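Pondodis – registo de brinquedos e utensílios de praia perdidos

LEIAME, versão 3

O Pondodis é uma tabela. Convém dizê-lo logo, porque já recebemos mensagens de gente à procura de uma aplicação, de um mapa interactivo e, num caso, de um emprego. É uma tabela em CSV com 361 linhas, e cada linha corresponde a um objecto de plástico, metal ou borracha que alguém deixou na areia e que outra pessoa teve a paciência de apanhar, lavar e descrever.

O nome vem de uma palavra que o sobrinho de Clodagh Heffernan usava para qualquer coisa que não encontrava. Tentámos arranjar um nome sério durante uma tarde inteira e a tarde ganhou.

O que está no repositório

pondodis.csv – a tabela principal, uma linha por objecto
categorias.txt – a lista de categorias, com as discussões apagadas
praias.csv – nomes dos areais e respectivas abreviaturas
leiame.txt – este ficheiro
antigo/ – a versão 1, que guardamos por razões sentimentais e que ninguém deve usar

Como foi feita a recolha

A recolha decorreu em agosto, sempre entre as 19h30 e o momento em que deixava de se ver o chão. Percorremos a linha da maré e a faixa de areia seca junto aos acessos, onde as famílias sacodem as toalhas e, com as toalhas, metade do que trouxeram. O troço de Trono foi feito por Joni Laaksonen e Siobhán Flanagan; o de Terach ficou para Oisín Lenihan e Oisín Hegarty, o que explica a coluna "apanhado_por" ter os valores OL e OH, e não "Oisín", como na versão 1. Lamentamos a versão 1.

Cada troço mede 700 metros, medidos com fita. A fita também se perdeu e é o objecto TER-081.

Só entram objectos inteiros ou com mais de metade do corpo. Uma asa de balde não é um balde. Duas asas de balde também não, por muito que se insista às nove da noite com os pés molhados.

Colunas

id – abreviatura do areal e número de ordem
categoria – ver categorias.txt
cor_1, cor_2 – por ordem de área visível; se a cor desbotou, regista-se a cor que se vê, e não a que devia ter sido
material – plástico rígido, plástico mole, metal, borracha, misto
comprimento_mm – a maior dimensão, sem esticar nada
estado – de 1 (parece novo) a 5 (parece um fóssil)
zona – maré, areia seca, acesso
apanhado_por – iniciais
notas – texto livre, às vezes demasiado livre

Sobre as categorias

As pás foram fáceis. Os baldes, depois de resolvida a questão das asas, também. As formas de areia dividem-se em "animal", "castelo" e "outra", e a categoria "outra" contém uma peça que Siobhán garante ser uma estrela e Joni garante ser uma falha de fabrico.

Os ancinhos deram mais trabalho. Na versão 2 havia "ancinho" e "garfo de areia", separados pelo comprimento dos dentes, mas a mesma peça mudava de categoria conforme quem segurava na régua. Agora é tudo ancinho. Quem precisar da distinção antiga encontra-a nas notas, escrita com algum rancor.

As escovas não são brinquedos, mas apareceram, e têm categoria própria. O mesmo vale para pentes, molas de roupa e tampas de recipientes que já não estavam por perto para se defender.

Limitações conhecidas

São dois areais e um único mês. Quem quiser tirar daqui conclusões sobre o litoral europeu tem a nossa admiração, mas não o nosso apoio.

A cor é registada a olho. Entre amarelo e amarelo-esverdeado há uma zona cinzenta, se nos permitem. Comparámos as anotações de duas pessoas em 81 objectos e o desacordo concentrou-se quase todo aí e no turquesa, que devia ser proibido.

Os objectos pequenos estão sub-representados. Ao fim do dia, com pouca luz, um balde vermelho vê-se de longe e uma mola cinzenta só se encontra descalço.

A coluna "estado" não serve para estimar tempo no mar. Há peças de nível 1 com lapas e peças de nível 5 que ainda tinham o preço colado.

Erros corrigidos nesta versão

– TRO-003 aparecia duas vezes, uma delas como "golfinho" e outra como "banana". Ficou "golfinho".
– Os comprimentos de um saco inteiro estavam em centímetros.
– Retirada uma pá que pertencia a uma criança que ainda estava na praia. Foi devolvida, com pedido de desculpas.

Utilização

Pode usar, copiar e alterar a tabela, desde que indique a origem e a versão. O ficheiro usa ponto e vírgula como separador e vírgula decimal; se o seu programa abrir tudo numa só coluna, a culpa é dividida em partes iguais. Para trabalhos escolares, a papelaria Ó Dálaigh tem cópias impressas ao balcão e prefere que não se tirem todas de uma vez.

Para correcções, indique o id do objecto e o que lhe parece errado. Mensagens que digam apenas "a linha do ancinho está mal" serão lidas com carinho e arquivadas. Quem responde é Clodagh, normalmente depois das 21h.

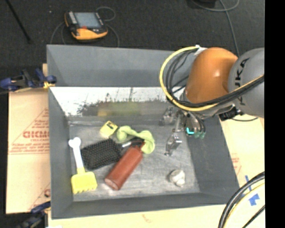 Ancinho de brinquedo, cabo branco e cabeça amarela de dentes curtos.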